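Adams Community Sports Fund
Skukine Junior Football: progress report for the October funding period
Submitted by Yolandi Oosthuizen, program manager
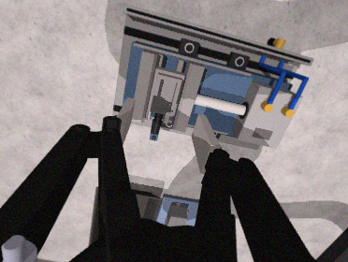

1. Where we stand

The grant pays for a girls' and boys' soccer program at Skukine, with three parts: weekly training for under-10s to under-16s, coach licensing, and a pathway into trials with the Jirnum regional academy. All three parts are now running. Training and trials are on plan. Coach licensing is behind, and section 4 explains what we are doing about it.

At the end of the period we had 186 registered players. At the last report we had 139. Most of the growth came in the under-12 group, after we moved that session from the north field to the school field next to the bus stop. The later start, 5:30 p.m. in place of 4:45, also helped families where both parents work.

The under-16 girls are the one group that has shrunk. Four players left for high school teams that train on the same evenings. We have asked the high school for its winter schedule and will move our session if we can find a field slot.

2. Training and matches

Each age group trained twice a week through the period. We lost one full week to flooding on the lower fields. The under-14s and under-16s used the gym that week for short-sided games, and the younger groups did not meet.

The under-14 boys entered the Vender League for the first time. They lost their first three matches, two of them heavily, and then went unbeaten for five. The coaching staff changed the shape after the third match, from a back three to a back four with a holding midfielder in front of it. The players had learned the back three over the summer and some of the parents wanted to stay with it, but we were giving up too many goals from wide areas.

The under-12 mixed team played friendlies only. We plan to enter them in the spring division if the league agrees to the roster size. The rule as written allows 14 players, and we would like to register 16 so that everyone who trains can be picked. The league secretary has our letter and we expect an answer before the next report.

Goalkeeping is still thin. We have one specialist session a month, shared across all ages, and it should be every two weeks. The coach who runs it is willing to do more but is also first-team keeper coach at another club. We have left the budget line as it is for now.

3. Trials and player movement

The application promised that at least 10 players would attend regional academy trials over the life of the grant. Seven attended in this period. Two were offered places at Jirnum for the coming season and both accepted. A third was asked to come back for a second look in the spring.

We changed how players are put forward. Before, the age-group coach made the choice alone. Now two coaches watch each player in at least two matches and fill in the same one-page form. It takes longer, and we missed one trial date while we were getting used to it, but the academy staff told us the notes were useful to them. Players who are not put forward also get their form back, with a short talk with the coach.

Both players who moved to the academy still need rides. The training ground is 40 minutes away by car. Their travel is not covered by this grant and the families are sharing the driving at present. We would like to discuss a small travel allowance when the budget is next reviewed.

4. Coach licensing

This is the part that is behind. We planned for six coaches to finish the entry-level license by now. Three have finished. One is waiting for a practical assessment, and two had to drop out of the summer course when the dates were changed at short notice.

Both of those coaches are booked on the next course, and the fees have been carried over, so there is no added cost. Until they finish, they work only as assistants next to a licensed coach. This means the under-10s and under-12s cannot train at the same time on separate fields, and on those evenings we run them one after the other. It makes for a long night for the lead coach – close to four hours with setup – and it is not something we want to keep doing past the winter.

All coaches, licensed or not, have current background checks and first-aid training.

5. Money

Spending is under plan by a small amount, nearly all of it from the two delayed licenses. Field rental was higher than we budgeted, due to the move to the school field, which charges for lights after 6 p.m. We covered the difference from the equipment line, where we had bought practice balls and bibs in bulk over the summer and come in under.

We replaced two sets of portable goals. The old ones had bent crossbars and failed the safety check. The new ones have built-in wheels and ground anchors, and they are stored in the locked container behind the clubhouse.

No changes to the total budget are requested. We do ask for approval to move the unspent licensing money into the next period, so that it is there when the course invoices come in. The full statement with receipts is attached separately.

6. Problems and risks

Field time is the main one. The town is planning drainage work on the lower fields in the spring, and we do not have dates yet. If the work runs through April we will need to find space for three groups. The school has said it can take one of them.

Referees are the other. Two of our home matches started late because no referee had been assigned, and one was called off. The league has put out a call for new officials, and three of our under-16 players have signed up for the junior referee course. They would be able to handle under-10 and under-12 matches.

We had one serious injury, a broken wrist in the under-14s. The accident form was filed the same evening and the player is back in light training.

7. Plan for the next period

Finish the three outstanding coach licenses.
Settle the under-12 roster question with the Vender League.
Move the under-16 girls' session if a suitable slot opens.
Put forward at least three more players for trials.
Get drainage dates from the town and book replacement fields.
Send the parent survey, which was held back this fall so we could add questions on travel and start times.

The next report will follow the same headings. Fund staff are welcome at any session, and the winter training schedule will be sent over once the gym bookings are confirmed.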